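Castaño Community Language Exchange
Progress report to the Korkness Fund, spring term 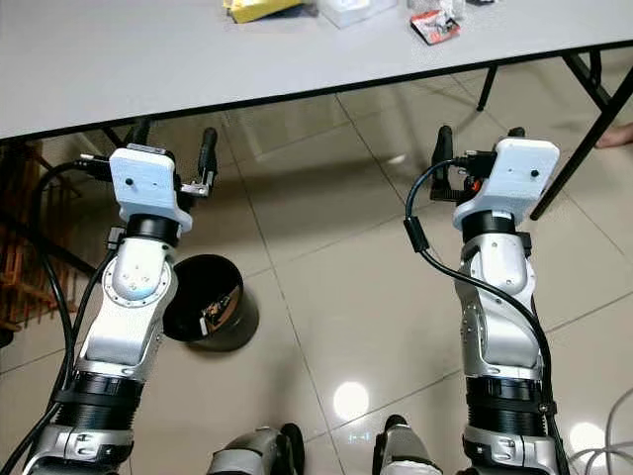

Amber Rowbotham asked at our last meeting whether the evening groups were really reaching the people we had in mind when we wrote the application, or whether we were mostly filling chairs with folks who already spoke decent English and liked the company. It was a fair question, and it has shaped a good deal of what follows, so I hope you will forgive me if I take the long way through it.

When the grant came through we promised you 4 conversation groups, and all of them are now meeting. The beginner group was the slow one. We had hoped to open it in February and it did not get going until March, mostly on account of the bus schedule – the last route out past the Vorkia apartments leaves before our sessions used to end. Moving the start to 5:30 helped a great deal, and I only wish we had thought to look at a bus timetable before we printed the flyers.

As of May we have 31 regular learners, by which I mean people who have come to at least half the sessions since they joined. Of those, 20 told us at sign-up that they had never taken an English class before. I think that goes a fair way toward answering Amber, though she would like to see the number higher by fall and so would I.

The beginners have been working through everyday talk: making a doctor's appointment, reading a lease, calling the school when a child is sick. Jairo Sotelo leads this group and has thrown out most of the workbook. He has people bring in their own mail instead, and they puzzle over it together. One evening went entirely to a water bill, and it was one of the liveliest sessions we have had all term! The intermediate groups are steadier and need less from us, apart from a constant supply of pencils.

On the money side, we have spent $1,742 so far. The largest share went to books and printing, then childcare during sessions, then refreshments. Childcare is running over what we budgeted. We did not expect so many parents of toddlers, and we would like your permission to move part of the unspent travel line to cover it. I will send the figures separately.

Two things have not gone well. The Saturday-style drop-in we described in the application has not found its feet, and I would sooner fold it into the weeknight groups than keep unlocking the door for it. The phone reminders also stopped reaching people for part of March, after we changed providers, and attendance dipped until we caught it.

Over the summer we plan to keep the beginner group open, run a short course for tutors, and start talks with the library in Edov – they have offered us a room and a shelf for our easy readers. I would be very glad to have someone from the Fund sit in on a session before then. Please come hungry, as the learners bring food.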